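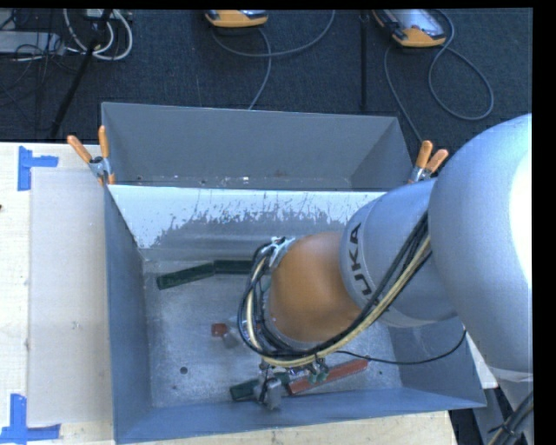

Flat fee or hourly for ongoing documentation work?

Board: Rates, Contracts and Getting Paid
8 replies

hornel_docs
I write maintenance manuals and parts lists, mostly for small equipment makers. A client I found through Prondier wants to move me from hourly to a flat monthly retainer. The draft terms:

Fee: $1,000 per month, invoiced on the last working day
Scope: "documentation updates as required"
Revisions: unlimited
Notice: 7 days, either side
Rights: transfer on delivery

I have billed them hourly for 6 months. The lowest month was $600. The highest was well over the proposed fee, but there was only one like that. They want an answer by Monday. Is the fee the part to push on, or the scope line?

tquach
The scope line. "As required" has no upper limit, and the client is the one who decides what is required. Convert the fee to hours at your current rate and write that number into the agreement as a cap. Anything past the cap gets billed hourly at the end of the month.

E. Olmedo
I disagree with capping by hours. Once there is an hours figure in the contract, they will ask for timesheets, and you are back to hourly billing with a ceiling on it. Cap by deliverable instead. For manuals I use revised pages, with a new section counted separately from an edit to an old one. The client can check a page count without asking me anything.

tquach
Page counts work until someone sends a one-page wiring table that takes two days to verify. I had that with a pump manual. Hours are crude but they track the cost.

E. Olmedo
Then put tables and diagrams on their own line with their own price. Mine are listed in an appendix to the agreement. It took one afternoon to set up and I have changed it twice.

Octavian I.
Two other items in that draft need attention before the fee does.

First, rights transfer on delivery. Change it to "on receipt of full payment." As written, they own the work while the invoice is still open, and you have very little to hold back.

Second, the notice period. A week is too short for a retainer. You are keeping capacity free for them, so 30 days is a normal request. If they refuse, ask for payment at the start of the month.

hornel_docs
Thanks. I had read past the rights clause completely. On hours versus pages: the work is uneven. Some weeks it is part number changes, which are fast, and then a new model comes out and I get a full chapter. Would it make sense to leave new chapters out of the retainer and quote them separately?

hue_d
Yes, that is how mine is set up. The retainer covers edits to existing documents only. New documents and new chapters are quoted per job, with half up front. You need a definition of "existing," so attach a list of the current files with their revision numbers. Without the list you will argue over it in the first month.

Also strike "unlimited." Two rounds of revisions per item, and corrections of my own errors don't count toward the two. Clients accept that last part easily and it makes the limit look fair.

kudeck
Going against the rest of the thread here. On those numbers I would stay hourly. The retainer only pays off if your average month is under the fee, and you gave us the lowest and the highest but not the average. Add up all of your invoices and divide. If the average is close to $1,000 already, you are giving up the good months and getting nothing for it.

E. Olmedo
You are getting predictable income, and that has a value. I take a slightly lower average on my retainer with Carré in return for knowing what comes in.

kudeck
Predictable for as long as the notice period lasts. With the draft as posted, that is one week.

hornel_docs
Ran the numbers. The average comes out at about $820, so the fee is fine and I won't push on it. I am sending back a marked-up copy with these changes:

Scope: edits to listed files only, list attached
New chapters: quoted separately, half up front
Revisions: two rounds per item
Notice: 30 days
Rights: transfer on full payment

I left out both caps for now. If they object to the file list I will go to hours.

tquach
Reasonable. I would still put the hourly rate in there somewhere, even without a cap, so there is an agreed figure when something falls outside the list.

hornel_docs
Added under new chapters. Will post what they send back.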